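Press Coverage of the Grovholm–Clodton Ferry Talks
Project report, International Relations elective
Group members: Chun-hung Kao, Oi-ling Cheung, Sum-yee Chang, Hinata Kamata
Submitted 4/27/19

Question
Grovholm and Clodton reopened talks in January on the ferry crossing both governments closed after the customs dispute. We wanted to know whether newspapers on the two sides reported the same talks in the same way. Our main interest was who each paper named as having asked for the meeting.

Method
We collected 151 articles from the two capitals' main dailies. Articles that only repeated a wire report were removed, which left 92. Each article was read by two of us separately. We marked who was said to have started the talks, whether a date for the next round was given, and whether the Kuusisto office was described as a host or as a mediator. When our marks were different, Chun-hung Ko from the other section read the article and decided. This happened with 11 articles, most of them opinion columns. Oi-ling kept the coding sheet and Hinata checked the translations.

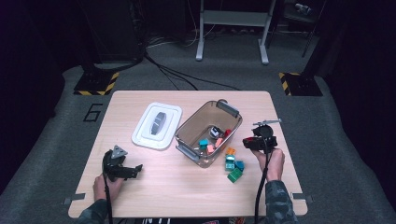
The bin and its lid on the table
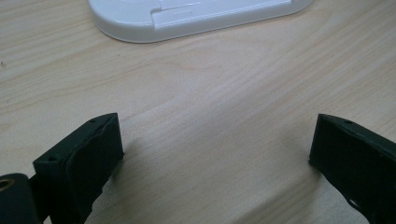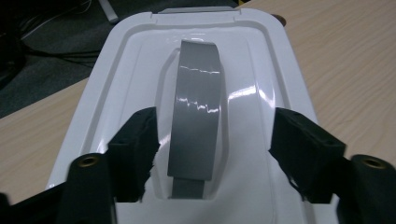
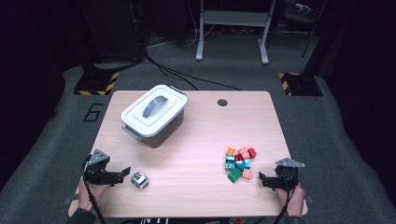 Lidded container and bricks

Results
Papers in Grovholm mostly wrote that Clodton had asked for the meeting. Papers in Clodton mostly wrote that the invitation came from Kuusisto and that both sides accepted it. Very few articles on either side said their own government asked first.

Coverage of the next round was closer. Both sides reported that no date was set. The Clodton papers put this near the top of the article, and the Grovholm papers usually left it to the last paragraphs.

The word "mediator" was used much more in Clodton. Grovholm's foreign ministry avoids the word in its own statements, and its papers seem to follow the ministry.

Problems
We could not get the evening edition of the Dirnorus paper, so the border region is only covered by the capitals. Our coding sheet also had no box for articles that named no one as starting the talks. Sum-yee added one in the second week and we had to go back over the articles we had already finished.

Sources
The article list and coding sheet are in the class folder.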